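El brazo que ordena figuritas, tercera parte: lo que sigue sin convencerme

Quien venga de las dos entradas anteriores ya sabe de qué va esto. Un brazo de segunda mano, una mesa en el taller compartido de Flornberg y la promesa, leída en demasiadas páginas, de que hoy cualquiera monta en su casa un sistema que reconoce piezas y las coloca donde uno quiere. Llevo desde marzo con ello y sigo sin creérmelo del todo.

Empiezo por el dinero, que es lo que más me preguntan. La cuenta va por 1319 euros, sin contar mis horas ni la cuota del taller. El controlador es un Cinitz de los antiguos, comprado sin manual. La fuente original duró una tarde. La mitad del gasto se ha ido en cosas que no salen en ningún vídeo: conectores, tornillería, un soporte para la herramienta que tuve que encargar dos veces porque la primera di mal la medida.

La mesa, en cambio, no la cambiaría. Los paneles perforados azules estaban en el taller y los agujeros permiten mover las cosas sin taladrar nada. Encima va un tablero de madera clara. Me dijeron que la veta iba a confundir a la visión y que lo pintara de gris mate. No lo he pintado. Si el sistema necesita un fondo perfecto para distinguir una estrella verde de una tabla de arce, prefiero enterarme ahora.

Las figuras son de plástico, de cuatro colores. Corazón, estrella, cilindro, cubo, prismas. Elegí a propósito piezas que compartieran color, porque con un rojo, un verde y un azul bien saturados cualquier programa de hace veinte años acierta y uno se va a casa creyendo que ha hecho inteligencia artificial. Con la estrella y el cilindro en verde parecido, la cosa cambia. El color ya no basta y hay que mirar la forma.

El programa que uso para planificar los movimientos se llama Gebru y es de código abierto. Funciona, con matices. La documentación da por hecho que tienes el mismo brazo que sus autores y que no te importa recompilar a las once de la noche. En su página hablan de calibración «en minutos». Yo tardé 18 días en tener una en la que confiara, y todavía la repito cada vez que alguien se apoya en la mesa. El marcador en blanco y negro sirve de referencia, pero está plano sobre los paneles y la tabla queda más alta. Ese escalón hay que medirlo y metérselo a mano. Lo tuve mal puesto durante una semana entera y estuve echándole la culpa al motor de la muñeca.

La prueba de junio era modesta: poner piezas en fila, de atrás hacia delante, sin tirar la anterior. Hice 32 intentos y apunté todos, también los feos. Salieron bien poco más de la mitad, y por «bien» entiendo una fila que yo aceptaría mirándola con cariño. El hueco entre piezas sale desigual y la línea se tuerce un poco hacia un lado según se acerca al borde. Sospecho de la holgura en la base – el fabricante, Kallumow, la considera «dentro de lo normal», que es lo que dicen los fabricantes de casi todo – aunque podría ser también mi manera de interpolar.

Lo del cilindro gris de la herramienta tiene su propio problema. Es grueso y, visto desde delante, tapa lo que hay detrás justo cuando más falta hace verlo. Un bloque que queda al fondo asoma apenas por un lado. Para una persona eso no es nada, mueve la cabeza y listo. Aquí habría que mover la cámara o guardar en memoria dónde estaba cada cosa, y la memoria falla en cuanto una pieza rueda.

¿Merece la pena? Para aprender, supongo que sí. Para ordenar figuras, mi mano tarda 3 segundos y no hay que calibrarla.
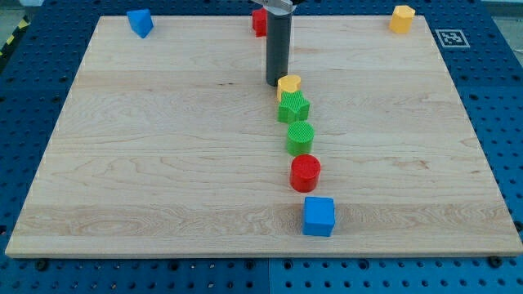

De momento voy a desmontar la base y a medir la holgura con un reloj comparador, a ver si Kallumow y yo entendemos lo mismo por normal. Si el número sale razonable, me tocará revisar la interpolación, que es lo que menos me apetece.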